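Reading Aloud to Ninth Graders, One Year In

Last November I started reading aloud to my ninth grade English classes for ten minutes at the start of every period. A few people have asked me how it went, so I am writing it down before I forget the details. 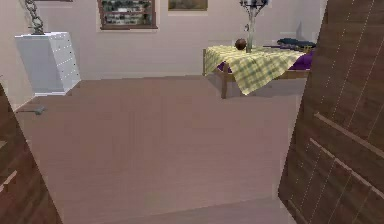
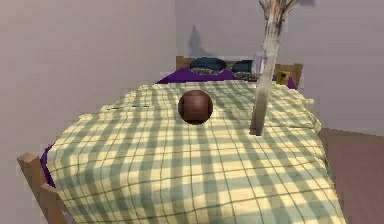 Posted by Cosmin Lungu
Filed under: Classroom, Reading
2 comments

I teach five sections at Bambridge, all ninth grade. Our periods are 56 minutes. Ten minutes of reading takes a real bite out of that, and it was the first thing my department head asked me about. I told her I would drop the vocabulary warm-up, which was taking eight minutes anyway and which most kids filled in by copying the person next to them. She said fine, try it until winter break.

The idea came from a workshop I went to the summer before. The presenter spent most of her time on younger kids, but she said one thing that stuck with me. A lot of teenagers have not heard a fluent adult read a long piece of prose since about fourth grade. They hear themselves read, slowly, and they hear each other read, slowly, and that is what they think a book sounds like. I went home and thought about my own classes and decided she was probably right. We did a lot of popcorn reading. I had always hated it as a student and I was still assigning it.

The first book was too hard. I picked a novel I love with a long opening about a river and a family history, and by the third day I had kids asleep in every section. I kept going for two weeks out of stubbornness. Then I stopped, told them I had picked badly, and put it back on the shelf. A girl in second period asked if we were allowed to do that. I said yes. I think that was a useful conversation for the class to have, but I would still like those two weeks back.

The second book was a survival story with short chapters, and that one worked. I chose it mostly for the chapter length. If a chapter runs nine or ten minutes, you can finish it and stop, and nobody has to be reminded the next day about what was going on in the middle of a page. After that I timed the first few chapters of any book before I committed to it.

Some practical things.

I read standing up, near the middle of the room. When I sat at my desk the back row drifted off. I do not walk around much while I read because I lose my place.

Students do not follow along in their own copies. We tried that for a while with a class set and it turned into thirty kids turning pages at different times. A few students who get reading support do have a copy, and they asked for it. Everyone else just listens. They can draw. They cannot have a phone out or do math homework.

I do not do voices. Iker Lozano, who teaches across the hall, does voices, and his are good. Mine are not. I do slow down for dialogue and I pause where the writer has put a pause.

I practice. This is the part I did not expect to need. The first month I read cold and I stumbled over sentences in front of first period, then did fine by fifth. First period was getting a worse book than everyone else. Now I read the pages out loud at home the night before, which takes ten minutes, and I mark the spots where a sentence goes on longer than my breath.

There is no quiz. For a while I asked for a two-sentence response in a shared document on Tristum, the platform our district uses, and I got a lot of sentences that said the chapter was interesting. I dropped it in February. What I do now is ask one question out loud when I close the book, and whoever wants to answer it answers it. On some days it is quiet and we go on to the lesson. On others we lose another ten minutes, and I have learned to plan for that by keeping the second half of the lesson short.

I was asked for numbers at the end of the year, so I have a few. The library gave me checkout totals for my sections. The year before, my students took out 600 books between them. This past year it was 745. I would be careful with that. I had slightly bigger classes, and the library also moved its hours so that it is open during both lunches. Test scores in my sections were about where they usually are. I did not see a jump and I did not see a drop.

What I did see was in the writing. When I assigned personal narratives in April, more students than usual wrote a sentence that had some shape to it. They opened in the middle of something happening. They used a short sentence after a long one. I had taught lessons on sentence length in other years and gotten very little for it. This time I barely had to bring it up, and when I did I could point to a page they had all heard. "Remember how she ended that chapter" is a faster lesson than anything on my old worksheet.

It did not work for everybody. I had a student who told me plainly that he could not stand being read to and that he would like to read his own book during that time. I said no at first. After a couple of weeks of watching him stare at the wall I said yes, and he read his own book, and it caused no trouble. I should have agreed sooner.

This year I am making two changes. I am going to mix in short nonfiction between the novels, since that is most of what they write for other classes. I am also going to let students read to the class if they want to, but only if they sign up ahead and practice the way I do. I have three names on the sheet so far, all from fourth period.

I will put up the book list once I have tracked down all the titles. I lent two of them out and they have not come back.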